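# Plantillas Trostier: las cuento después de un otoño entero con ellas

En el taller cosemos zapatillas de casa y algo de calzado de trabajo, y en octubre encargué a Trostier una caja de 144 pares de plantillas, porque nuestro proveedor de siempre nos dejó colgados a mitad de un pedido (¡menudo susto!). Me las recomendó Dilruba Jayawardena, que las monta desde hace años, y le sigo debiendo una merienda.

Lo primero que se agradece es el corte. Las tallas casan bien con nuestras hormas, del 36 al 44, y apenas hay que repasar el borde con la tijera. El forro agarra la cola a la primera y no se arruga en la puntera, que era mi gran pelea con las anteriores. 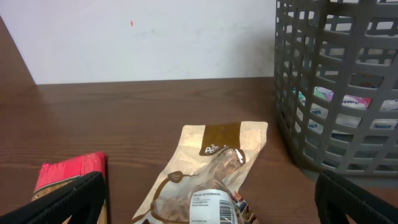
*Cesta gris sobre la mesa, a la derecha.*

También tienen sus cosas, claro. El talón me parece un poco blando para quien pasa la jornada de pie, y en los números grandes yo pediría algo más de refuerzo. La caja me salió por 917 euros con el transporte incluido, que barato no es, y el pedido mínimo son 40 pares, así que para probar un modelo suelto hay que pensárselo. Eso sí, escribí por un par cambiado y Ayman Salem, de atención al cliente, me contestó esa misma tarde con una amabilidad que ya no se estila.

Les pongo cuatro estrellas y repetiré en primavera, seguramente con la versión de talón firme.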